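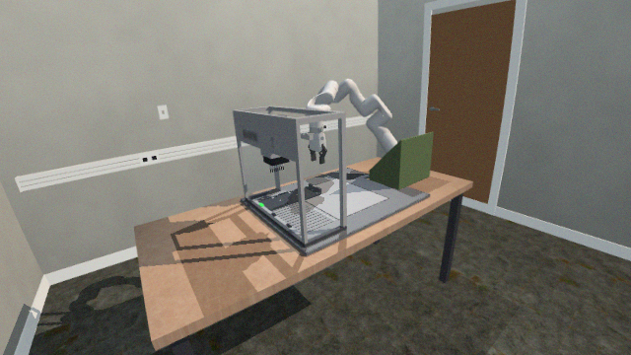

Okay, so where are we up to with the record? Further along than I feared when I wrote to you in June, and a bit behind where the application said we'd be.

The Jostano album now has all its drums and bass down, plus guitars on five songs. Lalau, the long one with the slow middle section, got re-recorded from scratch. The first go was played too fast (my fault, I'd had three coffees and I was counting in) and once the keyboards went on top it sounded like two bands arguing. The new version breathes a lot more and runs a good minute longer - sorry to anyone hoping for a single!

Vocals are the holdup. I lost most of a fortnight to a throat thing and didn't want to push it, so we've moved those sessions back and used the time on the choir parts for Ultodix instead. They're massive. Possibly too massive, we'll see at the mix.

Money: of the grant we've spent $1,540 on studio time and $1,260 on mixing deposits. The mastering quote from Ruotsalainen came in higher than budgeted, so I'd like to shift $35 a track out of the artwork line to cover it, if you're happy with that. I can send the revised budget whenever you need it.

The launch show is still planned for a Sunday arvo, all ages, as promised. The venue wants our gear list and I haven't finished it. Rough mixes of the first two songs will be in your inbox once the guitars are tidied up - please play them loud.

14 shares
3 comments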